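Shop notebook, oil and wax bench
11 August 2026

Back at the bench after a good long stretch of doing nothing but orders, and it was a pleasure to open this book again and find that the last person to write in it had better handwriting than mine. I want to get the whole linseed business down while it is still fresh, partly for myself and partly for Demyd, who will be doing the next round and was at the dentist for most of this one.

Where we left off: the February batch of finish was slow. Slow is putting it kindly. I had boards on the rack that were still grabbing at my sleeve after nine days, and one of them took a nice clear print of the newspaper I had set it on (the crossword, half done, and not by me). We all had our theories. Vitalii thought the oil was old. Inna thought the shop was too cold, and she keeps the thermometer, so she had an edge in that argument. I thought we were simply putting it on too thick, which is what I always think, and I have been right about it often enough to be stubborn.

So the plan was to change one thing at a time and not get excited. Same wood throughout, all of it maple offcuts from Hrynyshyn, planed the same afternoon and sanded by the same person, me, so that any bad sanding would at least be consistently bad. I cut 32 strips and wrote on the backs in pencil. Pencil survives the oil very well, by the way. Marker does not. I found that out years ago and I am putting it in writing again for anyone who hasn't read back that far.

Oils on test:

A – the last of the February drum, raw linseed, stored in the metal can by the back door.
B – fresh raw linseed, opened the morning of the test.
C – the Luver oil, which Dede keeps for the good bowls and was kind enough to let me have a jar of.
D – fresh raw linseed again, but left in a wide glass dish on the windowsill for three weeks under a piece of cheesecloth, stirred whenever anybody remembered.

D was Inna's idea and I was rude about it at the time. I would like the book to show that I have apologized.

Half the strips of each oil got a heavy coat, left to sit ten minutes and then wiped once. The other half got a thin coat, wiped straight away, and then wiped again with a clean rag until the rag came away looking nearly as clean as it went on. I did all the thin ones first so as not to get heavy-handed by the end. Everything then went on the rack by the inside wall, out of the sun, with the little fan running on low. Used rags were spread flat on the fence outside to dry, one layer, never balled up, and I went back and checked them before supper. Please keep doing this. A crumpled oily rag can heat up and catch fire all by itself, and the trash can by the door is not the place for it.

Now the results, as best I can read my own notes.

By the end of the second day the thin strips of D were dry to a light touch. I didn't believe it and touched them again, and then I got Vitalii to touch them, and he said they were dry and why was I asking him. The thin strips of C came along the day after. Thin B was on the fourth day, a bit uneven toward the ends where I had probably left a little more. Thin A took seven, which is better than I remember from the winter but not something I would want to plan an order around.

The heavy ones are a sorrier story. Heavy D skinned over quickly and stayed soft underneath, so that if you pressed with a thumbnail you left a crescent in it. Heavy B wrinkled at one end. Heavy C stayed sticky for days and then had a shine on it like a candy apple, which I suppose somebody might like. Heavy A is still on the rack as I write, and I have stopped visiting it.

So we were all a little bit right, and it makes for a more peaceful lunch table than I had expected. The old oil is slower than the fresh oil. The thick coats are worse than the thin ones with every oil we tried. And the shop was surely colder in February, though I can't test that one until the weather turns, and I am not going to run the air conditioner down to freezing just so Inna can be right a second time in one page.

On looks I have less to say that is of any use, since it comes down to taste. The maple goes warm under all four. D is the deepest of them and C the lightest. I held them up at the window with Dede and we could tell C from the others every time, but we mixed up A and B twice. My own weakness is for wood that stays pale. I have always been fond of the oblong board with the rounded ends, light yellow and with its grain lines easy to see, and it looks just as nice to me on a bedspread next to a pink crocheted doll as it ever would on a shop shelf.

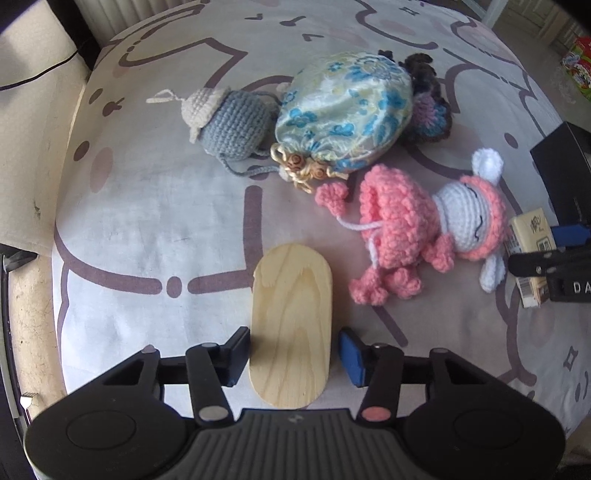
Lorraine Hartley: I'd be careful about calling C the pale one after so short a wait. Every linseed finish I have ever put on maple kept getting yellower in a dark cupboard, and then went back a good bit once it had spent time near a window. Put one strip of each in a drawer and one of each on the sill before you choose anything by color. Also, did you weigh the jar before and after? You always say thin, and I'd love to know how thin.

Both fair points, and I am glad the book gets read. Sill and drawer strips are set aside as of this afternoon, one thin strip of each oil in each place, and I have put a note on the drawer so they don't get used as paint stirrers.

As for weighing, I did it for the wax and not for the oil, and I could kick myself. Next time I'll weigh the jar with its lid, at the start and the end of each set, and write the figures down as I go and not on the back of my hand.

The wax, then. We were down to the scrapings of the old tin, so I made a full pot. Going by the recipe card: 1,308 grams of fresh linseed and 231 grams of beeswax, melted together in the double boiler on the hot plate, with the water kept well below a boil. I broke the wax up with the old chisel first and it melted much faster than the big lump did last year. Stir with a stick, slowly, and don't leave the room. If the phone rings, let it ring. When it was all clear I took it off the heat and kept stirring until it began to go cloudy at the edges, and then poured.

It set a little softer than the last pot. At room temperature you can push a finger in without any effort, and it goes onto a rag like butter that has been out since breakfast. Dede likes it this way. Vitalii thinks it will be soup in the van in hot weather, and he may have a point, because the market at Atholm has no shade to speak of and we stand there until the middle of the afternoon. I have put one tin in the van as of today to find out. It is in a plastic bag, inside another plastic bag.

If it does slump, I would go up on the wax a little at a time, and write each change on the card in ink with your initials. The card at present has three different amounts on it in three different pencils, and I had to guess which one we had agreed on. (I went with the one that had been underlined.)

Sanding, briefly. I tried stopping at 200 on some spare pieces in place of going on to the finer paper, mostly out of laziness, and I honestly could not find the difference with my eyes shut after the second coat. With my eyes open and the lamp low I could see a few cross scratches near the ends, where I always turn the block. So for spoons and anything with curves I would keep going finer, and for the flat boards I think we might save ourselves the extra step. Inna doesn't agree. She ran her cheek along one, which I have never seen anybody do, and said she could feel it.

I also raised the grain on half of those spares with a damp cloth, let them dry overnight and knocked them back lightly before oiling. Those felt better after washing, and by a good margin. The ones I skipped came up furry at the first rinse. It costs us a night, and I think it is worth the night – customers wash the thing the day they get it home, and the furry feeling is what they write to us about.

The Grikesberg order is the next thing this matters for. They want the boards oiled and not waxed, and they want them wrapped, and I do not care to wrap anything that is still giving off a smell. Dry to the touch is one thing and properly cured is another, and I've seen paper stick to a board that I would have sworn was done. Let's give those three full weeks on the rack, thin coats, using whatever is left of D and then B. I have a second dish started on the windowsill, a bigger one, with a fresh piece of cheesecloth tied on with string. There was a moth in the first one.

For Demyd, when you pick this up: the strips are in order on the rack, left to right, thin above and heavy below. Pencil marks on the backs. Try the thumbnail on the heavy ones if you like, they are past saving. The sill strips need turning over every so often so both faces get some light, and the drawer ones just need leaving alone. The February can is empty now and rinsed, and I'd like to keep it for sharpening water if nobody minds.

Still to do: order more cheesecloth, find the lid for the small boiler, copy the wax card out clean. Check the tin in the van.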